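Firkari Demonstration Sets: Frequently Asked Questions

What is a demonstration?
One run of one chore, driven by a person, saved from start to finish. The learning system gets the camera views and the arm's movements. It does not get your running commentary, which is probably for the best.

How many do you need per chore?
We ask for 100. Beca Parri once trained on 12 and got a policy that approached every bottle with great confidence and stopped just beside it.

Do I throw away the bad ones?
Mark them, keep them. If you fumbled and recovered, leave it in as a good run. If you fumbled and went to lunch, mark it failed.

Can I do them all the same way?
Please don't. Come in from the left, come in from the right, go slow, go a bit less slow. A system that has seen one path 46 times knows one path.

Who checks my runs?
Omprakash Bisht watches every one at double speed. He has notes on your pauses.

Why is there so much junk on the counter?
We shuffle the room between batches – wall picture, plants, boxes, bottles, all of it. The arm should learn to find its target among things that have no business being together. Some layouts look like the kitchen of a person who moved in at midnight. 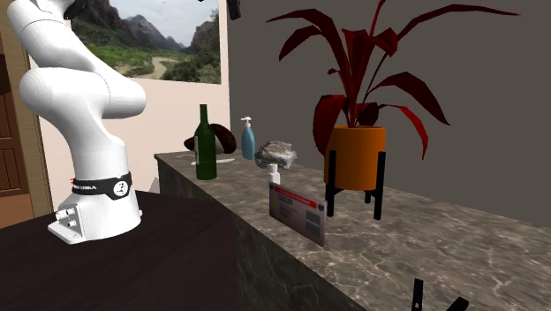
One of the simulated layouts: arm at left, clutter along the marble counter.

Is simulated data as good as real data?
It is cheaper and never needs sweeping up. The current set has 973 simulated runs, and we still mix in real ones before training. Gwawr Mostyn decides the mix and will discuss it with you for as long as you like.

My run froze halfway. Is it saved?
No. Restart the Eltus client and do it again. Half a run teaches the arm to give up, and it picks that up very quickly.

Where do I send questions that aren't on this page?
To Angharad Owen, mornings only. Include the run number.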